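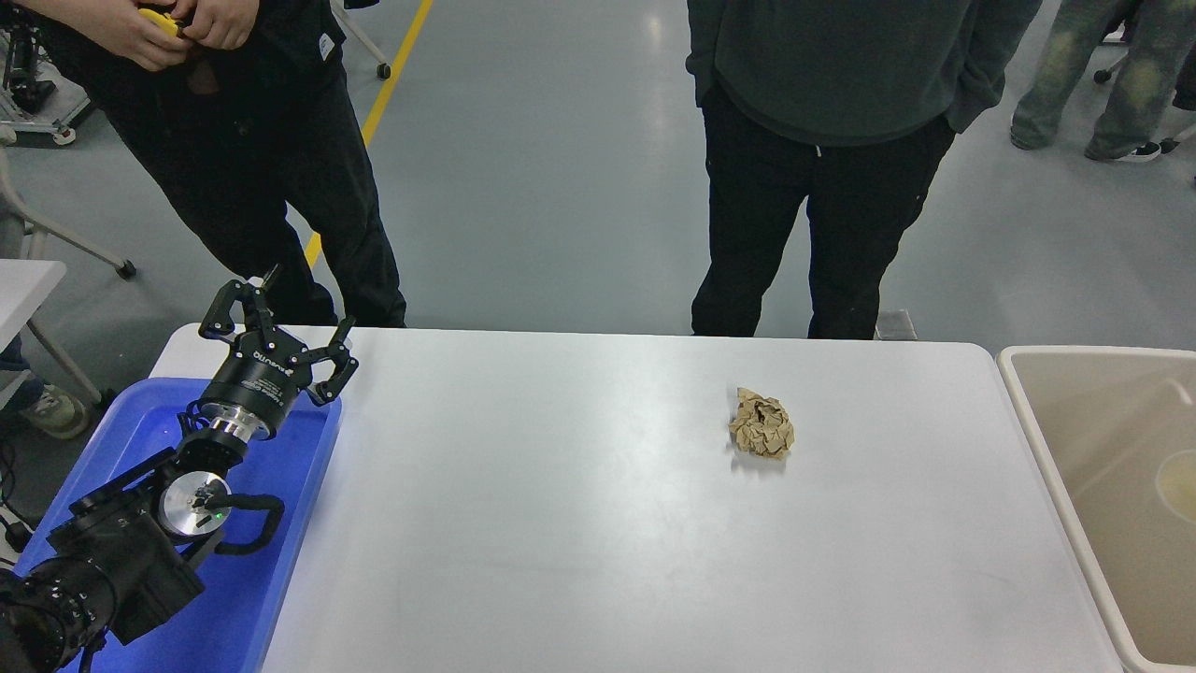

One reader in Plestivbridge asks whether brown packing paper is worth keeping at all, or whether it should go straight into the recycling with the box. Most of it is worth keeping for a while. It costs nothing, it soaks up grease and damp, and it does several jobs around the kitchen and shed that paper towel does badly.

## Sorting it

Keep plain paper only. Anything with a plastic window, a waxy coating or a lot of tape goes out. Tear the taped parts off and keep the rest.

Flatten the good sheets by hand and roll them around a cardboard tube. If you want them flatter, iron them on low with no steam. The creases won't come out fully, but drawer liners don't need them to.

Small torn bits go in a bag by themselves for cleaning and fire lighting.

## In the kitchen

- **Windows and oven glass.** Spray with equal parts white vinegar and water, then rub with a crumpled piece until the glass is dry. Use a fresh piece for the last wipe.
- **Fat from the roasting pan.** Let the fat set, push a ball of paper around the pan, and put the lot in the bin. Keep it out of the sink.
- **Vegetable drawer.** One sheet in the bottom, changed when it feels damp. Carrots and beets last longer this way.
- **Cast iron.** Put a folded piece between pans when you stack them.
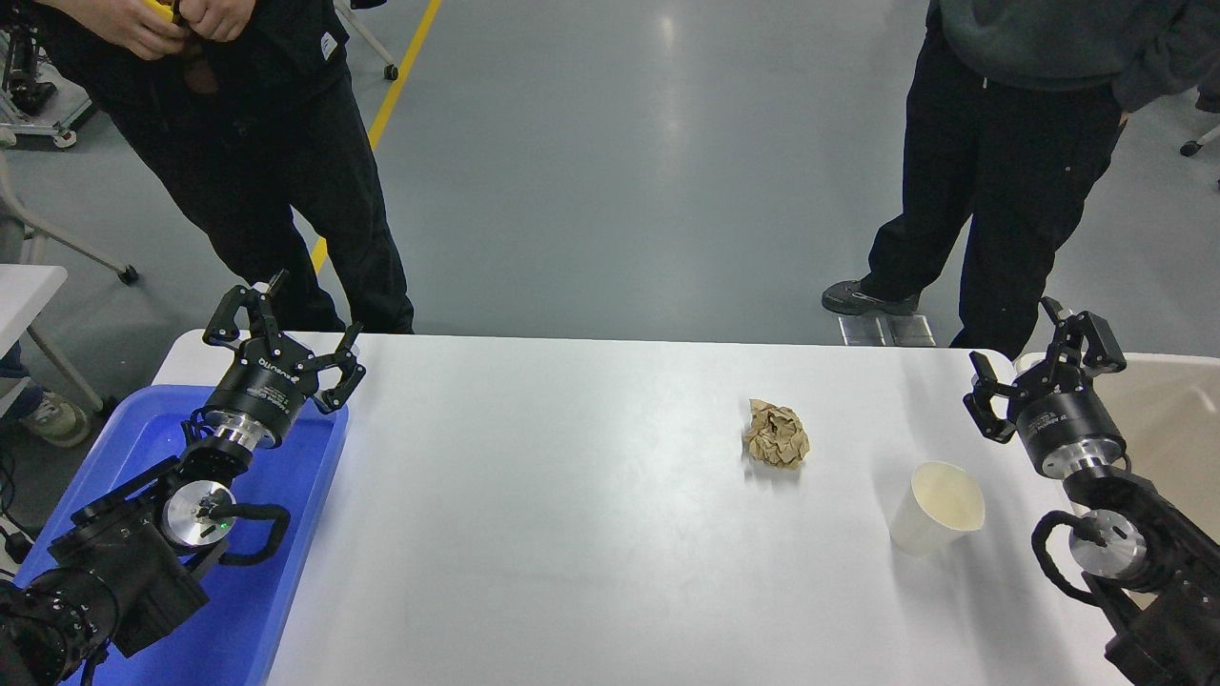
Don't use old packing paper directly against food you are going to eat without washing or peeling. You don't know what else was in the carton. Use baking paper for that.

For compost, rip the sheets into strips the width of your hand and mix them through with the peelings. Whole sheets mat together and go slimy. If the bin smells sour, add more paper and turn it over.

## Shoes, boots and bags

Stuff wet boots loosely and change the paper after an hour, then again before bed. Keep them away from the heater – the leather cracks. Leather bags in storage hold their shape if you fill them, but don't pack them so tight that the seams pull.

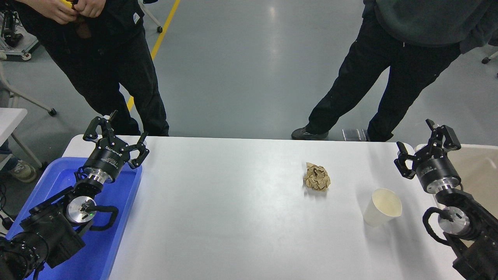 *Brown paper, crumpled, with a paper cup.*

## Paper cups

These are a separate problem. Many have a plastic lining and are not accepted with ordinary paper, so check your local rules. Clean ones can have a second use before they go:

1. Poke three holes in the base and use them for seedlings. Tomatoes started in April were fine in them for 21 days, then needed potting on.
2. Use one to hold screws while you take something apart. Write on the side which part they came from.
3. Mix small amounts of filler or wood glue in one and throw it out after.

## In the workshop

Cover the bench before staining or painting, two layers thick, with the edges taped down. Paper soaked with oil-based stain or linseed oil can heat up and catch fire by itself. Lay it flat outside to dry, away from the house, and never leave it in a heap. 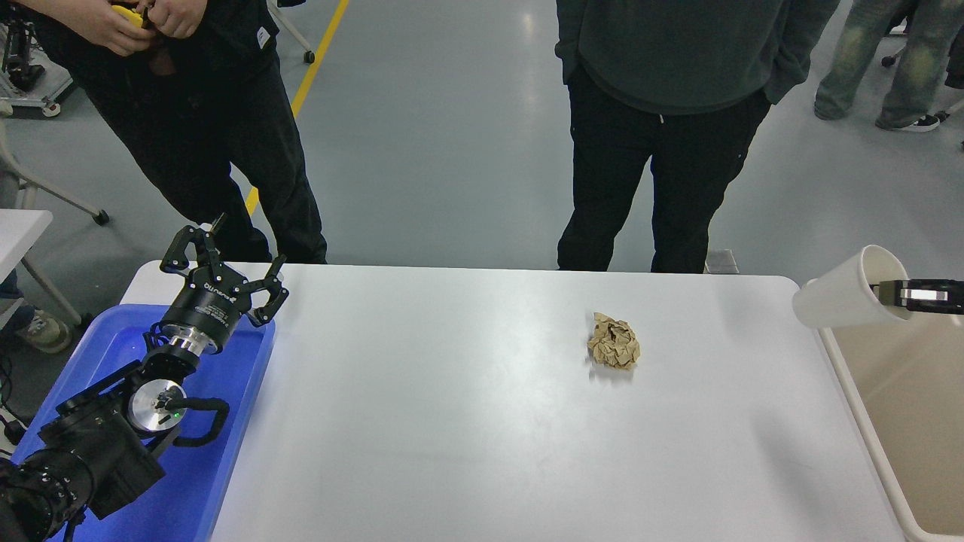 The same goes for rags. Once they are dry and stiff, follow your council's rules for getting rid of them.

For patterns and templates, use the ironed sheets. Trace in a soft pencil, label the colour of the timber and the grain direction, and store them rolled. Folded templates are never quite accurate again.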